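Kirnden Help Desk
Ticket 2252: Rain tank pump keeps cutting in and out overnight
Status: Solved
Product: Clemard pressure pump with auto controller
Opened by: Prasanna Howlader

Hi team, hoping someone can save me from another night of this. We've got a Clemard pump on our rainwater tank, plumbed to the loo, the laundry and one garden tap. It's been an absolute champ for 3 years. Then last week it started kicking on by itself at night with every tap in the house off. It runs for a couple of seconds, clicks, goes quiet, and then does it all over again. Our bedroom is right over the pump (great planning by whoever built the place) so I know its schedule pretty well by now!

What I've tried so far:
Turned it off at the wall overnight and back on in the morning. Same thing by brekkie.
Cleaned the leaf filter on the tank inlet. It was filthy, mostly gum leaves and one very dead gecko, but no change.
Pressed the reset button on the controller. Green light comes on, pump runs up, stops, green light stays on. Looks happy as Larry.

No error lights at all. Any ideas?

Prasanna

Reply from Arben Živković, Kirnden Support

G'day Prasanna, thanks for the detail, that helps a lot. When a pump cycles with no taps open, pressure is getting away somewhere, either out through a leak on the house side or back into the tank through the non-return valve. There's an easy way to tell which. Let the pump run up and stop, then close the isolation valve on the outlet side, between the controller and the house. Leave it for 20 minutes and listen. If it still cycles, the trouble is on the pump side and I'd be looking at the non-return valve. If it goes quiet, it's somewhere in the house or garden. Could you also read me the pressure off the little gauge once it's stopped?

Arben

Reply from Prasanna Howlader

Righto, did this after tea. Had to go hunting for the isolation valve, which was behind the passionfruit vine and stiff as anything, so it got a squirt of silicone spray and some language. With the valve shut, not a peep for the full 20 minutes. Opened it again and the pump kicked in before I'd got back to the steps. So I guess it's the house side? I couldn't read the gauge, it's fogged up on the inside. Is that a problem, or do they all do that?

I walked the whole line with a torch and couldn't find a damp patch anywhere. Mind you, the ground's so dry at the moment it'd drink a bucket without showing it.

Reply from Arben Živković, Kirnden Support

Good result, that clears the pump. Fogged gauges are common on the older units and don't hurt anything, but I'll pop a new one in the post. Next suspect is the toilet. Put a few drops of food colouring in the cistern, don't flush, and check the bowl in half an hour. After that, close the stop taps to the toilet and the washing machine one at a time and see which one stops the pump.
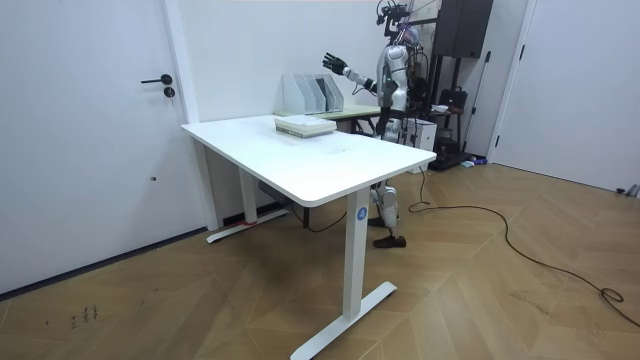 Prasanna Howlader

Found it!! Well, found them, there were two. I did the food colouring (blue, left over from a birthday cake) and sure enough there was a thin blue streak down the back of the bowl before the half hour was up. I shut the toilet stop tap, very pleased with myself, went to bed, and the pump started up again. Not nearly as often, but still.

So next morning I shut the washing machine tap as well and that made no difference. That only left the garden tap, which I'd have sworn was fine because the spout was bone dry. I undid the hose timer and the washer inside had split, and it was weeping down the back of the wall, behind the cladding where I'd never have looked. Swapped the washer (a couple of dollars at the hardware shop), put a new outlet seal in the cistern, opened everything back up, and the pump ran up once and stopped. I sat out there with a cuppa for ages waiting for it to go again and it didn't.

We've had over 16 hours now without a click. Slept like a log!

One last question and then I'll leave you in peace. Has all that stopping and starting done the pump any harm? It sounds the same to me, and it isn't getting hot.

Reply from Arben Živković, Kirnden Support

Beauty, nice work on the second one, hose timers catch a lot of people out. A week or so of short cycling won't have done much to it. If it ever starts humming without spinning up, switch it off and give us a yell, as that'd be the capacitor. While you've got the tools out, give that isolation valve a turn every few months so it doesn't seize up again. The gauge went out this morning, and you'll want a bit of thread tape for it. I'll mark this one solved, but replying here will open it back up.

Arben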